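The phone update that ate my Wednesday evening

October 2018

I do try to be good about updates, I really do. When the little orange dot turned up on my Pommont last week I made a cup of tea, plugged the phone in and pressed the button like a responsible adult. It said 12 minutes. I had finished the tea, and the washing up, and it still said 12 minutes!

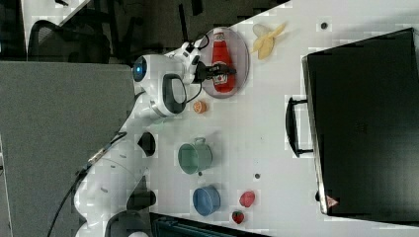
What changed

Mostly it's the March security fixes, finally reaching those of us on the Jerton network, plus a new clock I don't much like (the numbers are far too thin for my eyes). The download was bigger than I'd expected and wanted 500 MB free, so out went a lot of old podcasts.
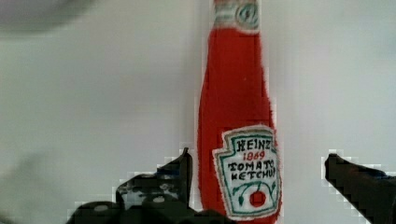 Once it had restarted, everything was where I'd left it except my alarms, which had all been switched off. Do check yours before bed, because I slept in until twenty past eight and had to ring work in my dressing gown.

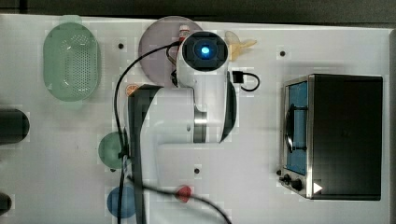
Tavion Begay wrote to say his alarms were fine, but his Prondo earphones wouldn't pair until he'd removed them and added them again. Mine took two goes as well, so I'd try that before anything drastic. The battery dropped rather fast on the first day and has since settled down nicely.

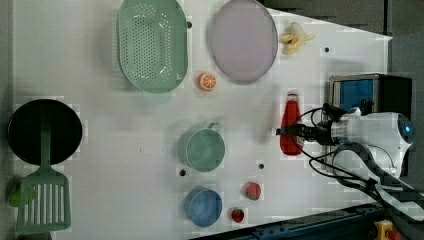 Can you go back to the old version? Only by wiping the phone completely, and I'm far too fond of my message history for that, so the thin clock is staying for now.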